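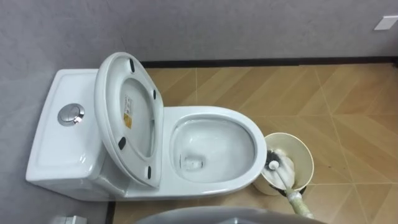
*Fig. 4 – One-piece pan, lid raised. Push button in the top of the tank; brush and holder on the floor beside the bowl.*

## 4. Routine cleaning

This section applies to the Wimeo 2066 one-piece toilet with skirted base, as fitted in the Varnbridge flats.

**Caution:** Do not mix cleaning products. Do not use bleach with any acid descaler.

1. Open the window or run the extractor fan.
2. Raise the seat and lid together until they rest upright. Do not force them back against the tank.
3. Check the rubber bumpers under the lid. Press back any that have lifted. Replacements are sold in packs of four (Drunell spares list, September issue).
4. Flush once with the small half of the button.
5. Apply liquid cleaner under the rim and let it run down the bowl.
6. Leave for the time stated on the bottle – longer contact does not improve the result and may mark the seat if splashed.
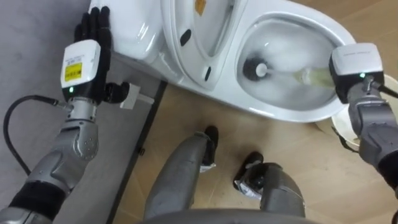 Hellström writes that in hard-water areas the cleaner should be left to stand before any brushing, and that the brush should then be worked under the rim first and down to the outlet last.

7. Brush the bowl, then flush with the large half of the button.
8. Hold the brush in the clean water during a second flush. Let it drip before returning it to the holder.
9. Wipe the tank, seat, lid and skirt with a damp cloth. Dry the chrome ring separately.

**Note:** Scouring pads will scratch the glaze and the seat – use a soft cloth only.

For limescale at the water line, see section 4.2.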